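Clearing a Place Setting in One Stack
Posted 2024-11-29 by Joar Moen

Applies to: one setting of everyday dishware, consisting of a plate, a bowl, a mug and one or two utensils. Serving dishes and stemware are handled separately.

Before you start

Scrape leftovers into a single container. Empty the mug completely; liquid left in it will end up in the bowl when the stack tilts. Wipe the rim of the plate if there is sauce on it, or the next item will slide.

Check the weight. I keep a stack under 3000 grams, which leaves a margin for carrying with one hand while opening a door with the other. A stoneware set from Otham reaches that limit sooner than a thin one.

Stacking order

1. Set the plate flat on the table, clear of the edge. If there are two plates, the wider one goes underneath.
2. Place the bowl on the plate. Centered is best. A bowl with a narrow foot can sit off center, provided the whole foot is inside the raised rim.
3. Stand the mug upright in the bowl. Do not lay it on its side. Turn the handle toward your dominant hand.
4. Lay the utensil across the exposed part of the plate, next to the bowl.

Steps 2 and 3 can be swapped if the bowl is deep: put the mug in first, then lift both together. With a shallow bowl, keep the order as written.

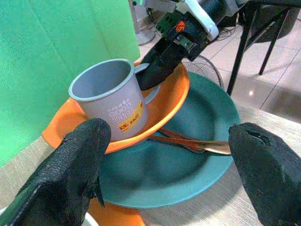
Mug in the bowl, bowl on the teal plate, utensil laid across the plate.

The bowl does not have to be level. A slight tilt is acceptable as long as the mug stays put when the plate is nudged. If it rocks, rotate the bowl a quarter turn and try again. On a woven table covering, lift the stack straight up. Dragging it bunches the weave and shifts everything above.

Carrying

Hold the plate from below with the fingers spread and the thumb on the rim. Use the other hand to steady the bowl. Do not carry the stack by the mug handle.

Unstacking at the sink

Work in reverse: utensil, mug, bowl, plate. Utensils go in the rack or a jar of soapy water. Mugs with printed lettering go on the top rack if the maker allows the dishwasher at all. Gervásio Prado washes his by hand, having lost most of the print on a Luvetti mug over one winter.

Common problems

Utensil slides off: turn it so that both ends rest on the rim, or put it in the bowl beside the mug.

Mug sticks in the bowl: the bowl is too narrow. Carry the mug separately.

Rim chips: usually caused by dropping the bowl the last half inch. Lower it until it touches, then let go.

Revised in January to add the note on woven coverings.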